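Fifty shades of tray: my week of yellow shelves

I have a confession. I own a drawer full of drawer dividers, and I once spent a whole bank holiday moving my spice jars from one cupboard to another and back again. So when the features desk asked who fancied a piece on how the stockroom in the Mekstead building gets tidied, my hand was up before the end of the sentence.

I'd pictured gloomy grey racking and a flickering tube light. What I got was yellow. Proper custard yellow, shiny enough to bounce the light back at you, with black metal legs and a stripy grey carpet underneath (carpet! in a stockroom!). I loved it straight away.
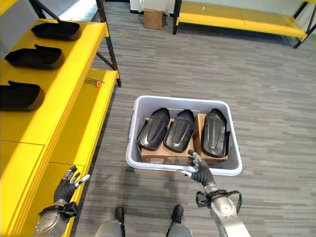 Trays on the top shelf, grey bin on the carpet.

The system, if I can call it that, is lovely and simple. Black moulded trays live on the top shelf, open side up, with a bit of breathing space between them. The shelf below is for whatever's in use that day, and anything with no home goes in the big pale grey bin to be sorted later. I have a bin like that in my hall. Mine gets sorted every other Christmas.

According to the stock list there are 3,017 items on the books, and 1,092 of those are trays, lids or liners of one sort or another. Last May it was 2,396 items altogether, so things are creeping up, as they do. The shelves came from Nenwood, and the general view over tea was that the colour was picked because it was the only one in stock. Lucky them!

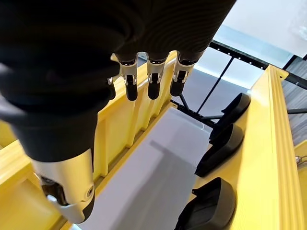
Home & Workplace | The Zekum Magazine features team

I did try to be useful. My first job was wiping down the shelf panels, and I can report that the seams are where the dust goes to hide. An old soft toothbrush gets it out beautifully, then a barely damp cloth, then a dry one so you don't get smears. Glossy yellow shows every fingerprint, so you do end up going round again after lunch, grumbling a bit.

Then came the trays. They're rounded at the ends and don't butt up against each other like square ones would, and my instinct was to cram them in anyway. Wrong! You want to be able to get your hand round a tray without nudging its neighbour, so we shuffled them all along and gave up a bit of space for it. I've since done the same with my baking tins and it's bliss.
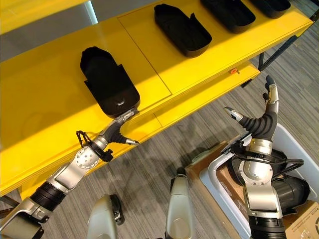
Should the trays all face the same way?
It's well worth doing. Your hand learns where to reach, and a tray that's been put back wrong stands out from across the room.

Facing the same way was the bit that won me over, by the way. I went home and turned all my mugs round.

The bin was the last job and the one I'd been putting off. Everything that had washed up over the week was in there, black plastic bits in with cardboard boxes, one plain and one with a big SF on it and packing tape across. My rule at home is to fish out the boxes first. They take up the most room and half the time they can be flattened, and once they've gone the bin looks so much less frightening.
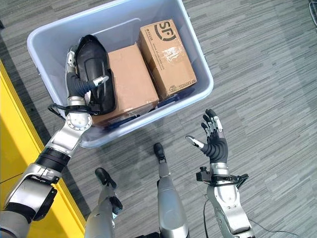 STORAGE & SORTING

If you're starting a bin of your own, get one with a thick rounded rim. It's kinder on the hands when you're dragging it over carpet. Keep it on the floor too, where you can look straight down into it, and go for a pale colour inside so the small dark things don't vanish at the bottom. I lost a navy glove in a black crate for the best part of a year.

We finished with 26 things that belonged to no shelf at all. They went in a box marked for the Abu Hammour office, where I'm told they have a cupboard for this sort of thing. I've asked if I can come and see it.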